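旧服务器换硅脂，顺便清灰

9/10/19

家里那台旧机器在储物间的架子底层放了很久，一直当文件备份用。机箱是从 Prosell 的二手柜台买的，400 块，当时连电源一起搬回来，路上差点把提手拎断。主板是绿色的，单路，两边都有内存槽，散热器是上一任主人装的，我买来以后没有动过。

上个月开始风扇声音变大。夜里备份一跑起来，隔着门都能听见。看了一下温度，空闲的时候 60 度，这个数不正常，去年冬天记过一次，比现在低不少。风扇转得很卖力，出风口吹出来的风却不怎么热，说明热量没有传到散热片上。硅脂干了的可能性最大，所以决定拆开换一次。

准备的东西不多：一支 Skulon 的硅脂，一瓶酒精，无尘布，一把长柄十字螺丝刀，一把软毛刷，还有装螺丝用的小碟子。小碟子是 Duris 的酱油碟，厨房里多出来的。手边最好再放一支笔，拆线的时候记一下哪根插在哪里。我每次都以为自己能记住，装回去的时候总要翻说明书。

先关机，拔电源线，再按几下开机键把余电放掉。侧板取下来以后不要急着动散热器，先把灰处理一遍。灰主要积在风扇叶片背面和散热片的缝里，用刷子往外扫，扫不出来的再用气吹。气吹的时候用手指按住风扇，不让它空转。内存槽里也会进灰，空着的槽更容易脏，顺着槽的方向刷。

散热器的螺丝按对角松，每颗先松半圈，转一轮之后再松。全松开以后不要直接往上提，左右轻轻拧几下，等它自己松动。硅脂干了以后粘得很牢，硬拔有时会把处理器一起带出来。我这块板的处理器有金属扣架压着，带出来的可能性小一些，但养成习惯没有坏处。

散热器的底面先擦。旧硅脂已经成了灰白色的硬块，中间一块几乎是粉。酒精倒在布上，敷一会儿，再往一个方向擦，来回擦会把脏东西推到边上去。底面擦了 3 遍才看见金属本来的颜色。

接着清理处理器的顶盖。布上的酒精要少，挤到不滴为止，从边缘往中间收。扣架和顶盖之间的缝用棉签走一圈，不要让棉絮留在里面。擦完顶盖上的印字又能露出来了，顺手把型号抄在本子上，以后查资料就不用再拆。
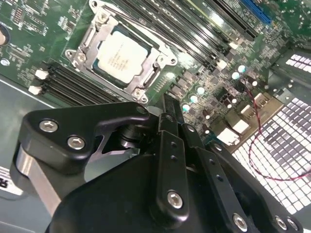

换硅脂的时候要不要把处理器从插座里取出来？
只换硅脂的话不用取，扣架一直压着，在原位把顶盖擦干净就可以；要换处理器或者怀疑针脚有问题时再打开压杆。

涂硅脂的方法网上吵得很厉害，有人画叉，有人刮平，我一直是在中间挤一点，大小跟一粒黄豆差不多，靠散热器自己压开。服务器的顶盖面积大一些，我多挤了一小条。太多了会从边上溢出来，擦起来麻烦。Skulon 这支偏稠，天冷的时候更难挤，可以先在手心里捂一下。

散热器放下去要一次放正，放歪了再抬起来，中间会夹进空气，最好擦掉重涂。螺丝还是按对角上，先全部带上几扣，再一轮一轮拧紧，拧到底就停。上一任主人少装了一个垫圈，我在零件盒里找到一个尺寸接近的补上了，拧起来手感和另外几颗差一点，不影响。

风扇线插回去之前看一眼方向。我这次插反了一次，插不进去，还以为是接口坏了。机箱里原来的扎带也都老化了，一碰就断，换成了 Kandpal 的魔术贴扎带，一卷能用很久，剪短了绕一圈就行。红色的线尽量往边上理，别挡着风道。

开机之后先不装侧板，看风扇转不转，听有没有碰到线的声音。没有问题再进系统看温度。空闲的时候降到了四十出头，跑一次完整备份也没有超过原来空闲的数。声音小了很多，站在架子旁边能听见硬盘的声音，以前是听不见的。

整个过程用了 3 个小时，大部分花在清灰和理线上，真正换硅脂的时间很短。酒精味散得慢，储物间没有窗，后来把门开着放了一晚上。

还有一件事没有做完。电源里面的灰没有清，电源风扇在外面转着看是干净的，里面不清楚。电源我不打算自己拆，里面的电容断电以后还会带电。等 12 月有空的时候，把它拿到 Prosell 那边问问能不能清，不能清的话就换一个新的。剩下的硅脂盖好盖子，放进工具箱的侧袋，酱油碟洗干净放回厨房了。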